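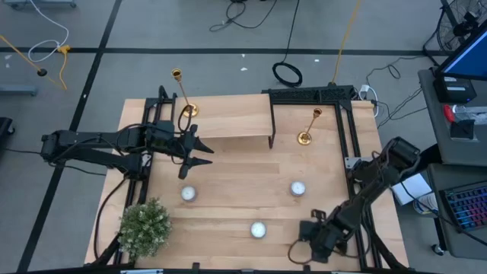 Why does a phone need to restart after a big update?
It needs to restart so it can stop using the old copy of its main software and start using the new one.

Home | Stories | How Things Work | Ask Us | For Teachers

2022-01-12
By Tsegereda Abdella

Every phone has one program that is in charge of all the others. It is called the operating system. It starts when the phone turns on, and it stays busy until the phone turns off. It draws the screen, listens for your finger, and decides which app gets to use the speaker.

An app is different. If you close a drawing app, the phone keeps going. The operating system can't be closed like that while you are using the phone, so changing the big parts of it takes more planning.

What happens first

The phone downloads the update. This is a large file, and on a slow connection it can take a long time. A game update might be 82 megabytes. A system update can be 1,000 megabytes or more.

Next, the phone checks the file. The company that made the update adds a kind of secret seal, called a digital signature. If even one small piece of the file has changed on the way, the seal won't match, and the phone will refuse to install it.

Two shelves

Many phones keep room for two copies of the operating system. Think of two shelves in a closet, shelf A and shelf B. Say your phone is running from shelf A. The update gets put on shelf B while you go on sending messages or watching videos. Nothing on shelf A is touched.

When shelf B is ready, the phone asks you to restart. It turns off, turns on again, and this time it reads from shelf B. If shelf B doesn't work, the phone can go back to shelf A.

Some phones have only one shelf. They have to turn off first and then swap the old parts for new ones, so you may see a bar moving slowly across the screen. You can't use the phone until it is done.

Why the first few minutes can be slow

After the restart, the phone may feel a little warm or slow. It is getting your apps ready to run with the new system – a phone with a lot of apps has more to do. This usually settles down without any help from you.

Do small updates need a restart?

Most app updates don't. The phone closes the app, changes it, and lets you open it again.

Before you tap "Restart"

Ask the grown-up who looks after the phone.
Check the battery. Plug the phone in if it is low.
Finish your game or save your drawing.
Leave the phone alone until the lock screen comes back.

Words to know

Download: to copy something from the internet onto your phone.
Install: to put new software in place so it can be used.
Megabyte: a unit for measuring how big a file is.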